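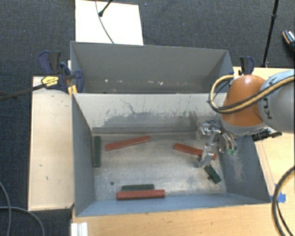
Red and green blocks in a grey metal bin.

Vindon colour words - data card

Last updated Oct 2, 2023

What it is
A word list plus survey answers. People were shown a colour patch on a screen and typed whatever they'd call it. 1,365 answers, 194 different colour words after tidying. Mostly British spellings, so grey not gray, please don't "fix" these.

Files
answers.csv - one row per answer
words.csv - the tidied list, with a count for each
patches.csv - patch number and its hex value
notes.txt - odds and ends, not kept up to date

Columns in answers.csv
patch: number from 1 to 80
typed: exactly what the person typed, typos and all
tidy: lower case, spaces trimmed, spelling sorted
screen: phone, laptop or other. Blank if they skipped it

How it was collected
Web form, run by Vass. Open to anyone with the link. No names or emails kept. Nothing was done to check how bright or warm anyone's screen was, so treat the dark patches with care - dark green and black get mixed up a lot, and so do navy and black.

Tidying
By hand, one pass. "Greeny blue" and "greenish blue" are merged, "blue green" is left alone. Swear words removed. Two word names kept as they are. Anything over 200 characters was dropped.

Known problems
- teal and turquoise, not consistant, sorry
- patch 41 was shown twice to some people
- "salmon" is in there as both pink and orange, that's what people typed
- first version of words.csv had the counts wrong, get a fresh copy if yours is the old one

Not good for
Colour blindness work (didn't ask). Anything needing exact screen colours.

Also used in
The Navetti paint name search. Bodasance has its own copy with extra columns, ask them about thier changes.

To do
Second round of answers in November. Plurals still need doing. Licence file to follow - free to use with a credit for now.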